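Questions I get about sorting and hanging black clothes

I wrote up how I deal with our wardrobe back in November and the emails haven't stopped, so I'm putting my answers on one page. Last updated 16/08/2019.

Why do you sort the black things separately?

Well, black stuff all looks the same in a heap! I used to pull out a sweater and find I was holding leggings. Now I take everything black to the window and go through it there in daylight, one piece at a time.

Do you fold or hang?

Both. Anything knit and heavy gets folded, or the shoulders grow those little points. Light things go up on the line. If you have to hang a knit, fold it over the bar instead of using a hanger.

How do I tell black from navy?

Daylight again. Hold the piece next to something you know is black (I keep one old sock for this). Lionel Arnaud wrote in to say he sews a white thread inside the waistband of everything navy, and I've been copying him ever since.

What do I do with long floppy things?

Lay them out on the bed and pull them straight lengthwise before you fold. Tights, long sleeves, pant legs, all the same — ends together, then in half, then in half again.

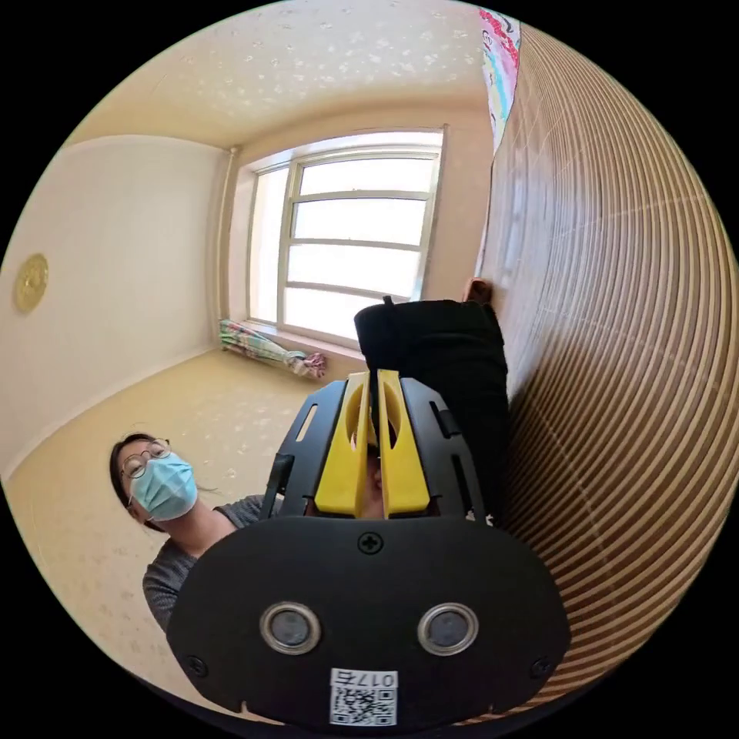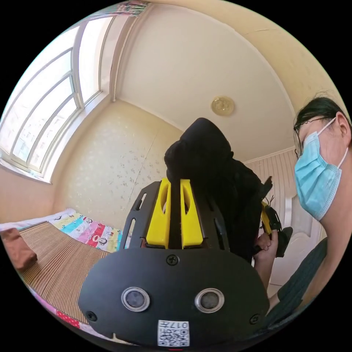
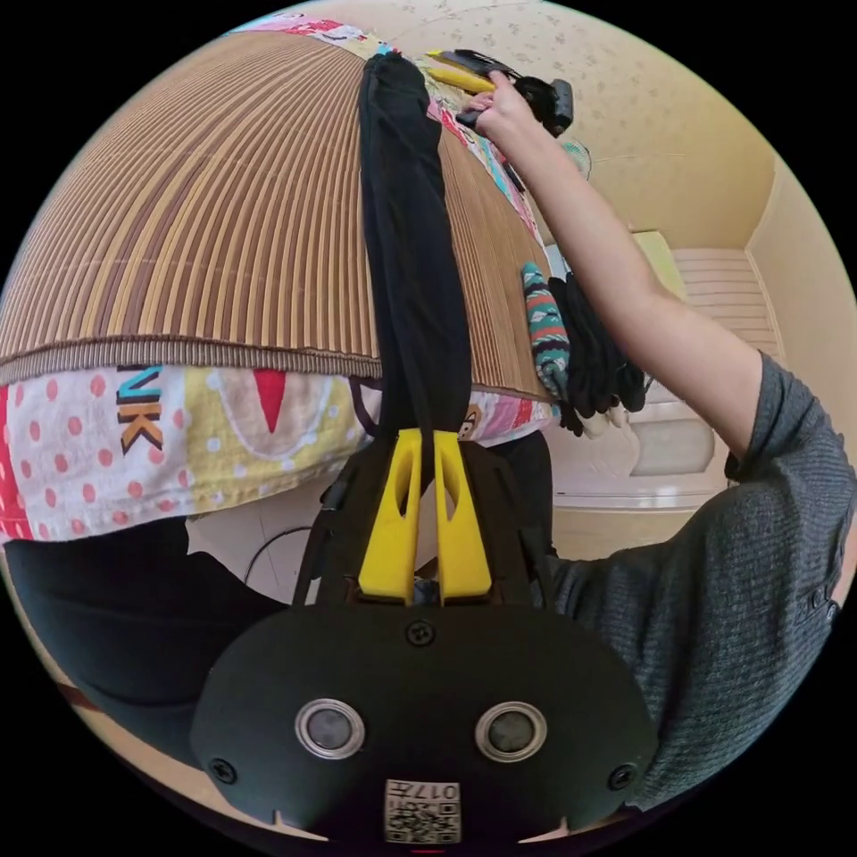
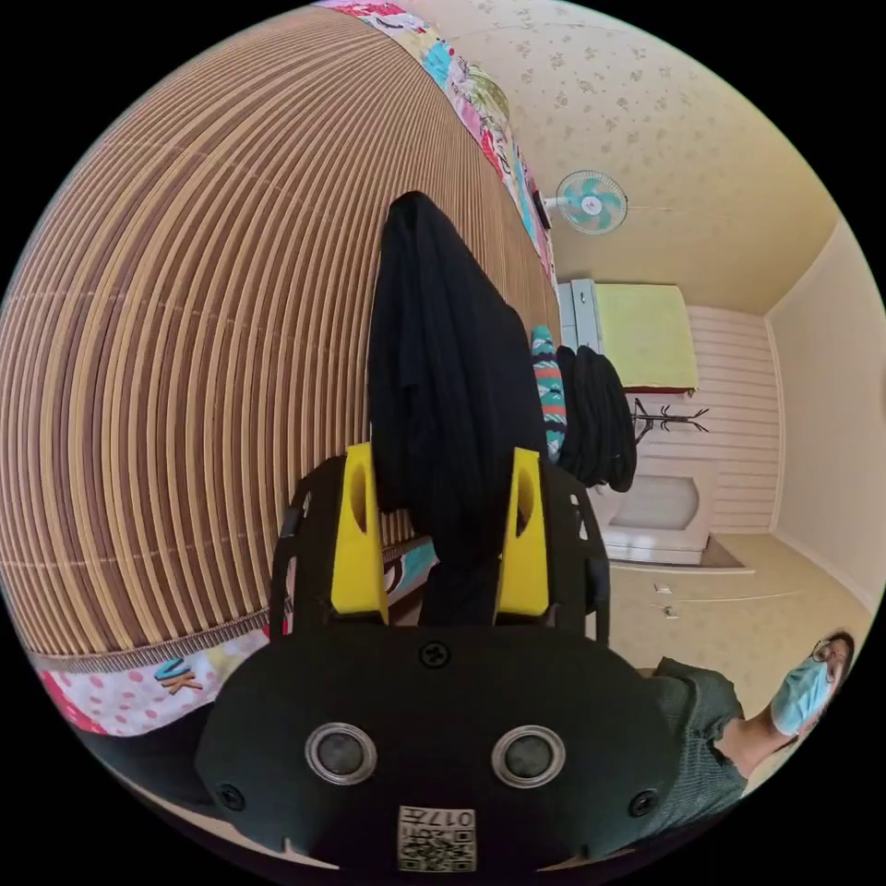
Do you ever get rid of anything?

Not as often as I should. My rule is 20 pieces on the line, and when something new comes in, something old goes in the donation bag. Kedir Mekonnen asked if socks count. They don't, or I'd never keep to it!

What about lint?

A damp rubber glove, wiped in one direction. I've tried the sticky rollers and I run through them way too fast. Wash black things inside out and keep them away from towels, especially new ones.

How often do you do a full sort?

Every 8 weeks if I'm good. It takes me most of a morning with breaks for coffee, and I put the summer things at the back as soon as it turns cold. Anything with a missing button goes straight into the mending basket, where it may sit for a while.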